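The adviser to the Flesdale robotics club picked the table by the window for our talk, the one with the bad leg, and kept a foot on it the whole time. She has run the club for three years. I had come with a list of doubts, and she seemed to have a longer one.

The project is called Kakari. Students work with a simulated kitchen table and two arms with black hands, and they try to get ordinary groceries from one spot to another. This term it is a lemon and a croissant. I asked why so much effort for a lemon.

"Because they picked it," she said. "I wanted blocks. Blocks are dull and you can tell when you've failed. The kids voted for food."

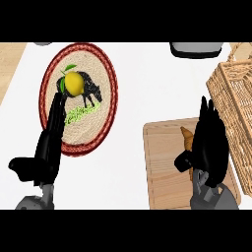 She does not think much of the way student robotics gets sold to parents. The flyer for the club, which she did not write, promises "real skills for tomorrow's jobs." She read that line to me twice. "I don't know what tomorrow's jobs are. I know that 16 students signed up in July and a good number of them can now read an error message without calling me over. I'd put that on the flyer."

My own worry was the simulation. A lemon in software weighs what you tell it to weigh. One of the seniors, who had been listening from the next desk, took that up before she could answer.

"People say it's a video game," he said. "Fine. But in a video game somebody already made the hand work. We have to make it work." He admitted that the fingers sometimes sink a little into whatever they touch, and that his group argued for two meetings over whether a run like that should count. They decided it shouldn't. Another group decided it should, and the adviser let both rules stand until the Inari meet forced them to agree.
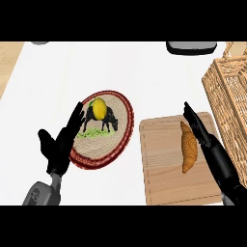
The croissant is the harder of the two, he told me. It has an awkward shape and the students can't settle on where to take hold of it. His partner wants to come in from the side. He wants to come in from above. Each has a folder of saved attempts to prove the other wrong - almost 40 in his case - and neither folder convinced me.

I asked the adviser whether any of this would carry over to a real arm. The club has never had one. Teshome, the supply shop across town, has offered a discount, and she has not taken it up.

"Maybe some of it," she said. "The patience, the note keeping. The code itself, I doubt it. I've told them so. A couple of them were pretty annoyed with me."

The senior was one of the annoyed ones. He thinks she is too gloomy and that most of the code would hold up with new settings. She told him to write that down with a date on it, and he did, on the whiteboard: November 13, 2020.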